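Zotetgate Gardens Advisory Board
Minutes of the winter meeting, Dec 28, 2020

Held in the upstairs room at the Aebischer building. Cosmin Buzatu in the chair. The meeting opened with 9 members present, which is a quorum. Apologies were received from the Doveck Street merchants' group.

Previous minutes

Approved with one correction. The board did not "welcome" the plan for a visitor kiosk at the north gate. It agreed to hear more about it. The clerk will change the wording.

Visitor numbers

Arner Leisure presented its report on the riverside promenade. The firm puts the busiest day of the season at 1015 visitors. Cosmin Buzatu asked how a person walking a dog out through the gate and back in again had been counted. The presenter said that such a person would count as two. Several members felt the figure should not go on the website or in the city's tourist brochure until that was fixed. The presenter will send the raw gate counts. The board has been promised these before.

Light trail

A proposal was heard for an evening light trail through the gardens, with tickets, food stands and a closing concert on the lower lawn. The promoter called it "a destination event." Asked what happens to the lawn if it rains, the promoter said matting would be laid. Members recalled that matting was laid for the April food festival and the grass still had to be reseeded. The promoter has not yet offered a deposit against damage. No vote was taken. The item comes back when there is a deposit figure in writing and a plan for the exit at Doveck Street, where the sidewalk narrows.

Litter and cleaning

The cleaning contract runs out at the end of the season. The contractor wants to drop the late evening round and says visitors "mostly take their trash home." The board saw no evidence for this and the contractor brought none. Agreed to keep the late round as a condition of any renewal. 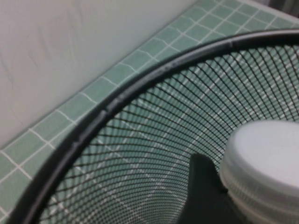
Glasshouse cafe

The operator asks to extend the terrace by 2 rows of tables, toward the fountain. The drawing supplied shows a clear path for strollers and wheelchairs, but it also shows the fountain smaller than it is. Deferred until a measured drawing is received.

Signs

A quote of $300 was received for repainting the map board by the main entrance. Approved, provided the map is corrected first - it still shows the old boathouse.

Any other business

A member asked whether the "hidden gem" wording could come off the gardens' web page. Left with the clerk.

Meeting closed. Next meeting to be set once the Arner counts arrive.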